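Are the robots ready to clear my desk? I asked Gunvor Eklund

I've been promised a robot that tidies up since I was a kid, so when Gunvor Eklund invited me to her bench at Tranditz I said yes before she'd finished asking. She spends her days getting machines to do small, dull jobs. Her current obsession is the charging corner — you know, the power strip, the plug, the cord, all of it.

"People want to see folded shirts," she told me. "I want to see one that can deal with a power strip."

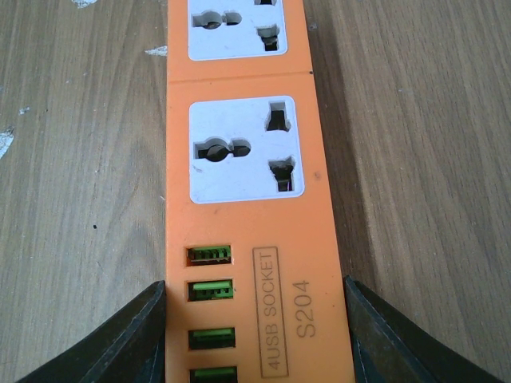

I asked what was so hard about it. She laughed at me, kindly! "You do it while you're on the phone. You feel the thing slide and you squeeze harder. A machine has to be taught what sliding is."

So how often does it go right? Her team logged 177 tries in April, and 33 of them needed a person to step in. I thought that sounded great. She didn't.

"Would you keep a toaster that needed help that often?"
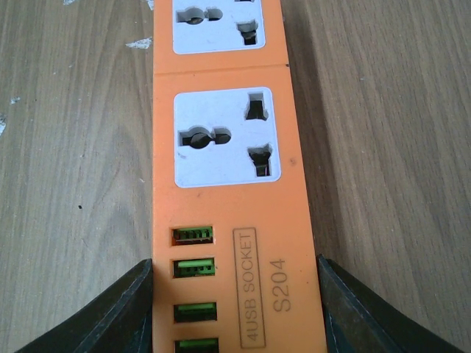
Two fingers, one orange power strip, four USB ports down the side.

Then there's clutter, which is my specialty. My desk at home is basically layers. Gunvor says overlap is where her confidence drops, as the machine has to decide what's on top and whether it matters.

"Spyros wanted to start with a full kitchen drawer," she said — that's Spyros Tzanetos, her colleague — "and I told him, let's see about two objects first."

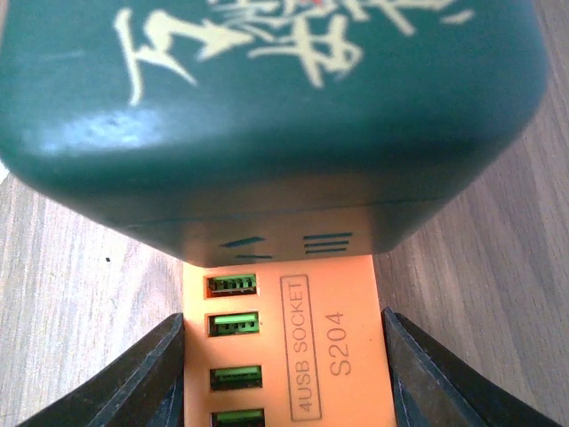

So, when do I get one?

"For a shop floor, same bench, same parts every day? Pretty soon," she said. "For your house, I wouldn't throw out the broom."

Cords are what she grumbles about most. They bend, they tangle, they never lie the same way twice. And she likes leaving scraps of stuff around, because real tables have them.

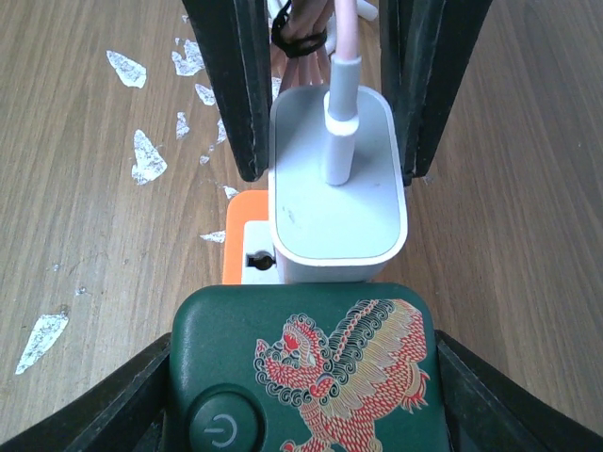 What she'd have it do at home

"Plug things in behind the couch," she said right away. "I'm sixty. I'm done crawling back there."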